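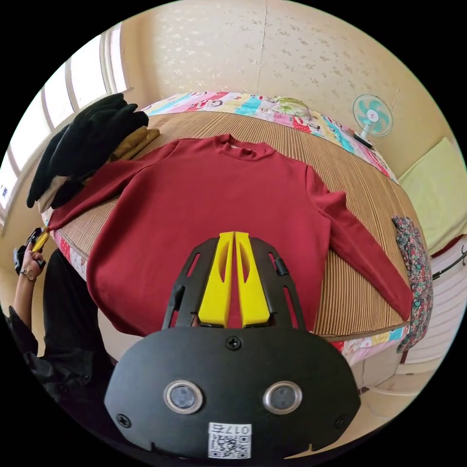 ## Visit notes: folding day at Mansilla

I went up to Mansilla in December to see how the Wandum project collects its clothing data. Wandum is a small research effort that teaches a two-armed robot to fold laundry from recordings of people doing it by hand. The people don't drive the robot. They hold a gripper in each hand, with a camera on it, and do the chore in an ordinary room. The robot comes in much later, in another building.

I got there at 9:30 and Wilmer Ospina let me in. He runs collection and had the day's list taped to the kitchen door. The upstairs bedroom was for tops and sweaters, and the downstairs one was for towels and small items.

### The bedroom

The folding surface upstairs is a round bed with a woven straw mat on it. The clothes are folded on the mat, and the patchwork quilt stays on underneath. Wilmer said they tried a bare table first. The garments slid too easily and the fingers kept knocking on the hard top. A mat on a bed has some give, so you can press down a little when you close on the fabric.

The item I watched longest was a dark red long-sleeved sweater with a short mock collar. It is laid face up with both sleeves out, and the person with the grippers starts from there. One take is one fold: sleeves in, hem up, then the whole thing moved to the side. Afterward the sweater is shaken out and laid down again, a bit differently each time. They want the sleeves at odd angles. If every take began with the same neat layout, the policy would learn that layout and fail on anything else.

Knitwear is slow. The two yellow fingers have to get hold of the cuff without picking up whatever is under it, and a thick cuff doesn't pinch the way a T-shirt sleeve does. The operators I watched came in low and nearly flat, pushed the fabric into a small ridge, and closed on the ridge. Wilmer called this the standard pickup. It is written into the instructions now, after two operators came up with it on their own.

### What they record

Each gripper saves its own video, plus the finger opening and an estimate of where the gripper is in the room. The two tracks are lined up afterward. Takes where the position estimate drifts are thrown out. That was the main source of waste early on, mostly in rooms with blank walls. Patterned wallpaper and a busy quilt help, and it is one of the reasons they like working in houses.

The sweater set stands at 490 takes that passed checking. The target for each garment type is 200, but they kept going with sweaters when the first results came back weak.

### The result

After lunch Wilmer showed us the comparison they have been working on. The question was whether more takes of one garment are worth as much as fewer takes spread over many garments and rooms. They trained two versions of the same policy on equal amounts of data. One saw a single sweater in a single room. The other saw 41 different garments in several houses. Each was then given 100 tries on sweaters it had never seen.

The varied version did clearly better. The single-sweater version was smoother on its own sweater and poor on everything else. It tended to reach for where the cuff would have been. The gap was widest with light-colored knits. I asked for the table, but the write-up is still in draft, so I am leaving the scores out.

Two points from the discussion:

- A fold counts as a success if both sleeves end up inside the outline of the body. Small wrinkles are ignored. Someone from Stiltside thought this was too generous, and Wilmer agreed it would need a second, stricter score.
- Regrasps are kept in the data. If an operator misses the cuff and tries again, the take stays. Policies trained without those takes did not recover well from a miss.

### Still open

Nothing I saw deals with a garment that starts in a heap. Everything begins spread out, which skips a hard part of the job. Vurau is supposed to take that on in the next round, using the same grippers and the same checking steps.

I left at 4:15. They were still on sweaters upstairs, and the towels downstairs were done for the day.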